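Pedcombe Toy Swap Wordlist
README, last touched in June

What you've got

A plain list of 340 toy names as people really write them when they want to get rid of one, or find one, at the Pedcombe toy swap. Each name sits next to the boring name I'd use for the same thing. So "shape box," "posting box," "sorter thingy" and "the one with the holes" all point at shape sorter. I started it because our search page was useless. A parent would type "stacky rings," get zero results, and go home without the stacking rings that were sitting right there on the shelf.

It grew a bit (okay, a lot) and a couple of other swaps asked for a copy, so now it has a README and I have to pretend I'm organized.

Files

names.csv – the main list
groups.csv – the 29 groups I sort toys into
leftovers.txt – stuff I couldn't place, have a look if you're bored

Columns in names.csv

said: the words as written, spelling and all
plain: my boring name for it
group: one of the 29
source: volon, etim or misus
sure: 1 to 5, how sure I am that I matched it right

About that last one. A 5 means I'd bet lunch on it. A 1 means somebody wrote "the duck" and I took a guess. If you're building a search page, I'd throw out the 1s and keep everything else, but suit yourself!

Where the words came from

Volon is our old sign-up form, the one with the single giant text box. Etim is the paper cards from the shelf, which I typed up at my kitchen table over a lot of evenings. Misus is the new form, and it has drop-downs, so the words from there are much duller. I went through 1,000 entries in all and kept one row for each different way of saying a thing, which is why the list is so much shorter than the pile.

I took out anything that looked like a person's name, a street or a phone number. If I missed one, please tell me and I'll pull it the same day.

Things that are wrong with it

It's all English and it's all from one town. We say "ride-on" for anything with wheels and a seat, and I gather that's not universal. Baby toys are way over-represented and board games barely show up, partly because board games at our swap get grabbed before they ever get a card. Puzzles are a mess. I split them into wooden, floor and jigsaw, then I changed my mind halfway through, and there are still rows from before I changed my mind.

Also "Legos" is in there as its own plain name. I know. I've had the emails.

Shape sorters were the group that gave me the most trouble, with more ways of saying it than anything else on the list. The board kind, the box kind and the bucket kind all go under one plain name for now. 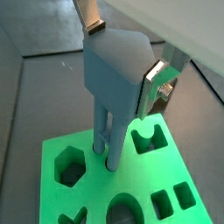 Green shape-sorter board, filed under shape sorter, sure = 5. 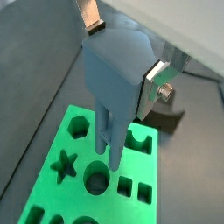
A note came in from the Misus side asking whether the board kind shouldn't get a plain name of its own, seeing as parents who want a bucket are pretty annoyed to be sent to a board. The same note said the sure column was the most useful part of the whole thing and could it please go in groups.csv too. I've said yes to the first and maybe to the second. Splitting them means going back over the Etim cards, and those are in a box under the stairs.

Using it

Take it, change it, put it on your own swap page. A mention of Pedcombe would be nice but I won't chase you. If you add rows, keep the said column exactly as the person wrote it – no fixing the spelling, the bad spelling is the point.

To do

finish the puzzle rows
split shape sorter
find out what a "whizzer" is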